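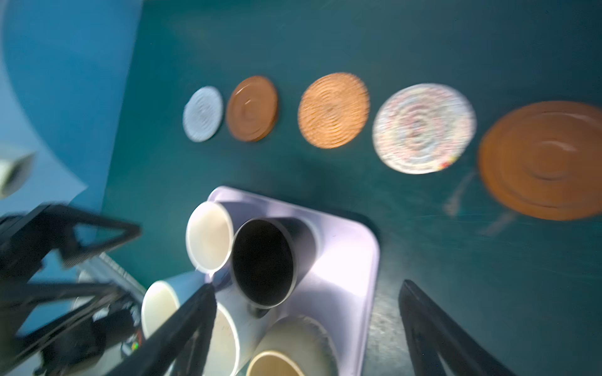
Gripper trial at the Stirncombe lab
July 2023

The two-arm bench at Stirncombe has been running a comparison between two sets of gripper fingers since the spring. The first set is the one that came with the arms, a long open finger with a ribbed pad. The second is a set from Skevodby with a flat molded pad and a thicker base. Both fit the same mount, so changing over means taking out the screws, swapping the fingers and running the zero routine again.

The task is a coaster and cup task. Discs are set out in a row on the green table, woven ones and smooth ones in different sizes, and the cups start in the lavender tray. One arm takes a cup out by the wall and the other arm slides a disc clear of the row. The cup then goes down on the disc. A trial counts as good if the cup is standing on the disc when both grippers have let go.

We ran 80 trials with each set of fingers. The long fingers failed 31 times and the Skevodby fingers failed more often than that, mostly at the tray. The thicker base needs more room, and when the cups stand close together it pushes the neighboring cup before it has closed on the right one. Once a cup was out of the tray there was little to choose between the two.

The discs gave a different result. The coiled and woven ones are easy for either set, as the pad catches on the texture. The smooth ones with a raised rim are harder. The Skevodby pad holds the rim better, and the long fingers tend to ride up over it. Pressing down harder helped a little but set off the force limit on the left arm, so we went back to the default setting.

We also spent time on the wrist cameras. Dark cups are a problem for them. The inside of a black cup comes through as one flat patch, and the controller has trouble placing the near wall. The shine on the floor of the tray makes this worse, and a bright spot beside a cup was taken for part of the rim more than once. Blur is the other complaint. At full arm speed the wrist view smears enough that the grasp point drifts. Cutting the speed over the tray fixed most of it and added 3 seconds to each trial.

Both arms are on the Kanik controller, which replaced the older Mittal unit in January. The Kanik handles two wrist views at once without dropping either of them. Its log files are larger, and the export tool still writes the left and right arms to separate files that have to be lined up by hand. We have asked for a combined export.

For now the long fingers stay on both arms. The next round will use the long fingers with the Skevodby pad bonded on, first on the left arm only. A matte liner for the tray is on order and will go in before that round starts. The trial sheets and settings files are in the bench folder on the shared drive.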